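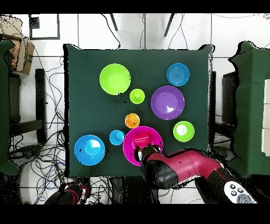
Timano wanted to know if any machine could clear up after tea yet, and whether it would be daft to hold out for one before redoing a kitchen.

Can a robot sort and stack the crockery yet?
Asked by Timano, April 13, 2019

I've been following this stuff since March and I'm completely hooked! We've got plastic bowls and plates in every size and colour, and after every meal they end up spread all over the table with bits and bobs left in them. What I'd love is an arm that picks out what's been left in the dishes, then nests the bowls small into large and puts the plates in their own pile. It doesn't have to be quick. I'd let it run while I'm at work. Is anyone close, or am I dreaming? And is plastic easier or harder than china?

Sosa
8 replies, 14 thanks

You're not dreaming, but you're early. Plastic is a good place to start, as a dropped bowl just bounces and you try again (I've dropped plenty with my own little hobby arm and they're all still in use). Bright colours on a plain dark cloth help a lot too, because the camera has a much easier time telling dish from table. At home on a patterned tablecloth mine gets hopeless.

The picking up is the bit I love watching. A small bowl with a decent rim you can pinch from the side. A plate lying flat is horrid, there's hardly any room to get a finger under it! Two arms are a real help, one to steady and one to lift. Shiny surfaces are a pain as well, a patch of glare from the ceiling light can look like part of the dish or like a hole in it. Try turning the lamp before you blame the software.

Nesting is easier than it sounds if you go by size and ignore colour. My best run was 19 goes without a spill. Then I moved the table a hand's width and had to set everything up again, so don't plan your kitchen round it. But a few years from now? I'm really hopeful.

Rakstead
No thanks yet

no. get a dishwasher

Vemcombe
2 replies, 8 thanks

Agree with Sosa on nearly all of it. I'd add that something left in a plate should come out first, as its own job. Mine used to try lifting both together and the cup went over every time. Also budget for cables, mine go everywhere. I spent 2000 on the arm and then still had to buy a stand and a better lamp. Worth every penny for the fun, though I do still wash up by hand.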